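3.2 Edge Retention of the Fixed-Blade Knives

Fixed-blade knives of the survival type are usually sold on the strength of their length, their sheath and the items carried in the handle. Product sheets seldom state how long the edge will stay sharp in ordinary use. The present section reports on edge retention in two models, the Eswood and the Jema, both supplied with a sawtooth spine and a belt sheath.

Each knife was sharpened by the same operator to an angle of 17 degrees per side and then used to cut dry manila rope on a wooden block. A cut was counted as complete when the rope parted under a single downward stroke. Sharpness was checked at fixed intervals with a strip of thin paper held under light tension. Testing ended when the blade tore the paper on two checks in a row.

The Eswood blade reached this point after 454 cuts. The Jema blade held its edge for longer, but small chips were found near the tip once the test was over. Such chips would matter little to a collector – they would matter a good deal to a person who needs the knife for camp work. Neither blade showed any bend along the spine, and both handles stayed tight at the guard.

Rust was treated as a separate matter. Blades stored in leather sheaths developed light spotting near the guard, while those wrapped in oiled cloth did not. The leather may have held moisture against the steel, although the tanning salts left in the hide could also have played a part. Owners who display a knife in its sheath should therefore remove and wipe the blade from time to time.

The results apply to factory edges that have been reground once. A knife that has been sharpened many times may behave differently, as the steel behind the edge grows thicker.
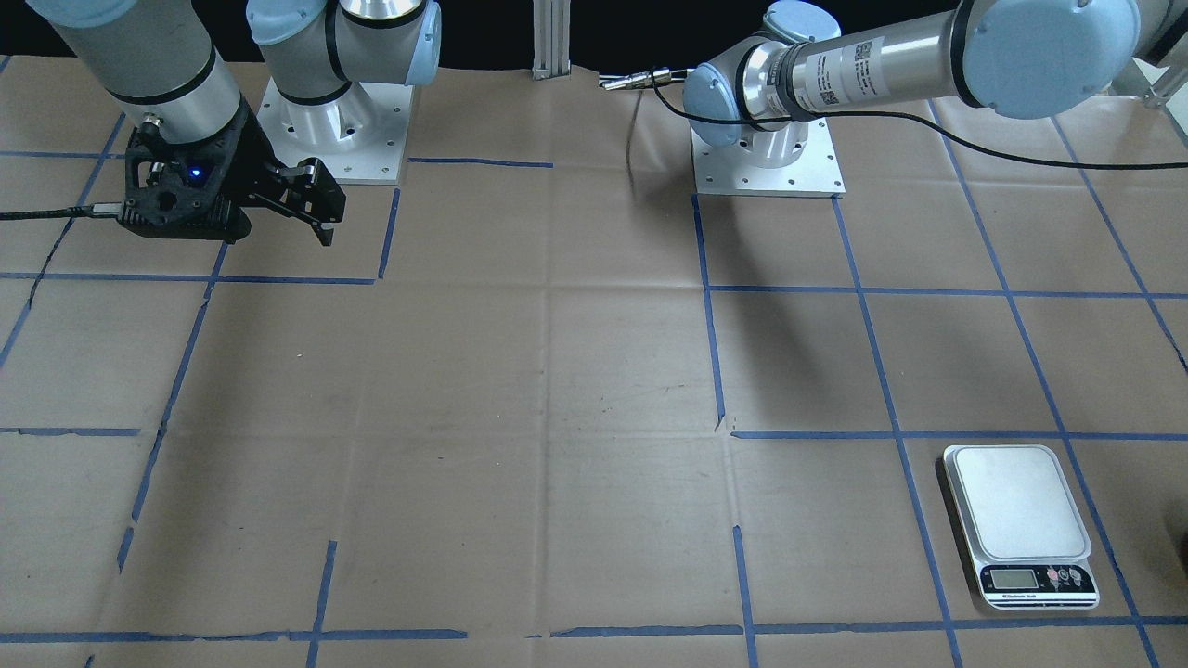

Figure 2. Work surface covered in kraft paper, with strips of blue painter's tape.

3.3 Handle Storage and Compass Accuracy

The hollow handles were opened and closed by hand until the threads began to bind. Compass readings were taken with the cap removed from the knife and again with the cap in place, so that any pull from the blade could be noted.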